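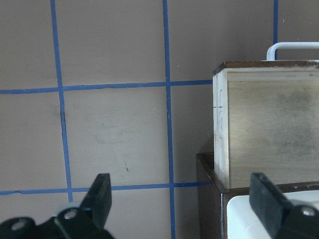 Blue layout tape on a wall, beside a wooden box set on a cabinet.

Equipment Reviews > Workshop and Room Setup > Marking and Masking > Gesari Layout Tape, Blue

Gesari Layout Tape, Blue: Review for Moroz Teaching Workshops
Issued 2025-08-14 by the Moroz Office of Rooms and Equipment

Scope

This review covers the blue layout tape sold by Gesari for temporary marking on indoor walls, cabinets and tabletops. It is intended for staff who prepare rooms at Moroz sites and who order supplies through the Pelilo catalog. Masking for paint work was considered only in part, and readers whose main concern is a sharp paint line should consult the separate notes on that subject. The Office purchased all rolls at the standard catalog price. Neither Gesari nor Pelilo was informed that a review was in preparation.

Rooms at Moroz are marked for a variety of purposes. Grids are laid out on walls before shelves and display boards are hung, outlines are placed on benches to show where equipment belongs, and sections of wall are divided so that cleaning or repainting can be assigned by area. In most of these cases the marking must remain legible for several weeks and then come away without repair work. Tape has been preferred over pencil and chalk for this purpose since the walls were last painted, although pencil continues to be used on unfinished wood, where a short tick at an edge is still the fastest way to record a height.

Supply and Packaging

The tape is supplied in rolls of 200 feet. Each roll is wrapped in clear film with a paper label inside the core, and the label is difficult to read until the film has been removed. Staff who keep several kinds of tape in one drawer will find this inconvenient. The Office has asked its stockroom to write the product name on the outside of each roll upon delivery.

The core is stiff and fits the common bench dispenser. It is slightly loose on the narrower Jerkar dispenser in use at the older sites, where the roll tends to drift to one side and the tape is cut at a slant. A strip of card wound around the spindle corrects the fault.

Application

The tape unrolls with moderate resistance and tears by hand across its width. Tears are generally straight. It stretches if pulled hard, and a stretched strip will relax after it has been pressed down, with the result that its edges become slightly uneven. Some of this waviness is visible in the grid at the top of this page. It does not affect the use of the grid for dividing a wall into areas, but it does mean that measurements should be taken from the crossing points and not from the edge of a strip between them.

Long vertical runs call for the most care. When one person applies a strip from the top of a wall downward, a small error in the starting angle becomes considerable by the time the strip reaches cabinet height. The leftmost vertical in the grid leans in this manner. A plumb line or level is recommended for any layout in which the verticals must agree with one another, and the strip should be tacked lightly at top and bottom before it is pressed down along its length. The tape may be lifted and repositioned during this stage. After the second repositioning the adhesive picks up dust and holds poorly at the ends.

Horizontal runs presented less difficulty. The strip can be rested against a straightedge as it is applied, and the color is clear enough against a neutral wall that a sag is noticed at once. Where two strips cross, the upper one lies nearly flat over the lower and the crossing remains clean. This was among the better results of the review. The Jerkar tape previously stocked has a thicker backing, and its crossings were inclined to lift at the corners.

Visibility

The blue stands out well against taupe, beige and other muted wall colors, and it can be read from the far side of a normal classroom. It is also easily distinguished from wood tones, both pale and dark, so that a line carried behind or beside furniture can be followed without trouble. On blue or dark gray walls the contrast is poor. Gesari offers the same tape in other colors, but those are not held in the Pelilo catalog at present.

Staff should be aware that a wall divided into regular squares is looked at more closely than a plain wall. Smudges, scuffs and small dark marks that pass unnoticed in ordinary use become apparent once each has been given its own square. For inspection and cleaning this is an advantage, as a mark can be reported by row and column and found again by another person. For rooms in which the grid will be seen by visitors, the wall should be wiped before the tape is applied.

Holding and Removal

Gesari states on the label that the tape may be left in place for 30 days. The Office left test strips on matte painted wall, sealed wood and laminate for that period, beginning in February, in rooms with normal heating. All strips on painted wall remained in place. Those on sealed wood also held. On laminate, several ends curled within the first weeks and required pressing down again.

Removal was satisfactory on paint that was in sound condition. The tape should be drawn back on itself slowly and at a low angle. Pulled quickly and straight out from the wall, it tore along its length and left narrow slivers that had to be lifted with a plastic scraper. No residue was detected on the painted surfaces after slow removal. A faint tackiness on the laminate was cleared with a damp cloth and mild soap.

The tape is not recommended for bare wood. It raised fibers on an unfinished pine panel, and on a softer panel it lifted a thin splinter at the edge. Boxes, trays and drawer fronts made of unfinished wood should continue to be marked in pencil.

It was also found unsuitable for walls painted recently. One strip, applied to a touched-up section before the paint had fully cured, brought a small flake away with it. The label advises waiting, but it does so in small print and without stating a period. The Office considers this an omission and advises staff to confirm the date of any paint work with the site before beginning.

Working Around Furniture

Many Moroz rooms have cabinets that cannot be moved, frequently with boxes or other storage kept on top. The tape is thin enough to be run behind a cabinet where there is a small gap, but it cannot be pressed down there, and the loose portion eventually pulls on the part that is visible. A better practice is to end each strip at the side of the cabinet and begin again on the other side, using a level to carry the line across. Boxes that stand against the wall should be taken down before the layout is started and put back once it is complete.

Where light comes from one side, a box or cabinet will cast a shadow on the wall next to it. Small errors of alignment are hard to judge within the shadow, and a hand lamp is useful.

Quantity and Storage

One roll proved sufficient for the wall layouts in a single large room. A site with 2,000 square feet of teaching space should keep 2 rolls in reserve. Opened rolls should be stored flat, in a closed drawer or bag, away from radiators. A roll left standing on its edge on a dusty shelf collected grit along one side, and the strips cut from it afterward held poorly along that edge.

Assessment

The Gesari tape is approved for general marking on sound painted walls and sealed wood for periods up to the limit printed on the label. It is approved with reservations for laminate. It is not approved for unfinished wood or for fresh paint.

Compared with the Jerkar tape it replaces, it is easier to tear, lies flatter at crossings and is more likely to stretch in the hands of someone in a hurry. Sites holding Jerkar stock should use it up before ordering. Orders may be placed through Pelilo in the usual manner, with the room number entered in the reference field.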